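Workshop notebook – Grellotdale shed
10 Sep 2022

Wool dye trials, batch 4. Writing this up before I forget which jar was which.

Latifa Ramadan still thinks the Osley mordant gives a faster grey than plain alum with an iron dip. I still don't. The tin says "light stable" and has a picture of a sun on it, and I can't find a number behind that anywhere. Rang Osley in July and got a pleasant man who read me the back of the tin.

Setup

Same fleece yarn as last time, the scoured stuff from Siddiqui, wound into 20 small skeins. Half got the Osley powder at the rate on the label. Half got alum, then a short iron dip at the end. All into the one gum leaf bath so I couldn't be accused of favouring a pot. Bath kept below a simmer. The old thermometer reads high against the new one, so I used the new one and wrote off the July readings. Annoying, as the July readings were the ones everybody liked.

Tank water again, not town water. We swapped halfway through batch 2 and I don't trust anything from that batch for that reason. Latifa says it made no difference. Maybe. She didn't measure it and neither did I.

What came out

Wet, the two lots looked the same to me. Dry, the Osley skeins are a bit warmer and the iron ones are flatter. Colour was good in both. Three of the iron skeins feel harsh, which I'd put down to my dipping them too long while I was on the phone. Tagged them and left them in the count anyway.

Rub test on white cotton: faint mark from both. The Osley mark might be fainter. I wouldn't bet lunch on it.

Window test is the one that matters. Cards went up on the north window in July, half of each card under foil, and came down after 1,348 hours by the logger. The logger only knows hours, it doesn't know cloud, so please don't quote that figure as if it were hours of sun. Both lots have faded. The alum and iron has faded less on most cards. On one card it has faded more, and that card had foil that had lifted at the corner, so I'm calling it spoiled and not a result for anyone.

Zellimo sent their own chart with the sample lights. Nice chart. No scale on the left side.

Where I think we are

- Osley mordant is fine. It isn't better. It costs more.
- Iron dip wants a timer and someone standing there.
- Grey is a hard colour to argue about. Under the shed tubes Latifa called two of the skeins green and I called them brown, and outside we both called them grey. From now on, grading is outdoors or it doesn't go in the book.
- Shop cloth isn't a fair standard either. A mid grey can lean green and you wouldn't pick it until you'd been staring at skeins all day.

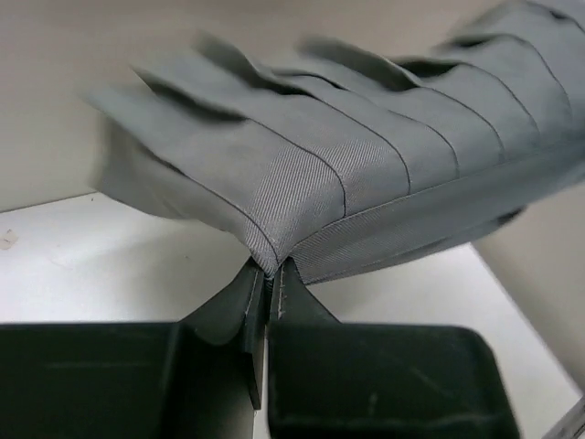

Next batch

1. Repeat the window cards, foil taped on all sides this time.
2. One set with town water, one with tank, same day, same pot size. Settle it.
3. Blind grading. Latifa to number the skeins and keep the list, I'll sort them light to dark, then swap over with a fresh set. If neither of us can pick the Osley ones we stop buying it.
4. Find the lid for the big pot.

Haven't costed the second tin. If the blind grading goes the way I expect there won't be one – but I said that about the copper as well, and we've still got half a bucket of that.

2 comments
Share 3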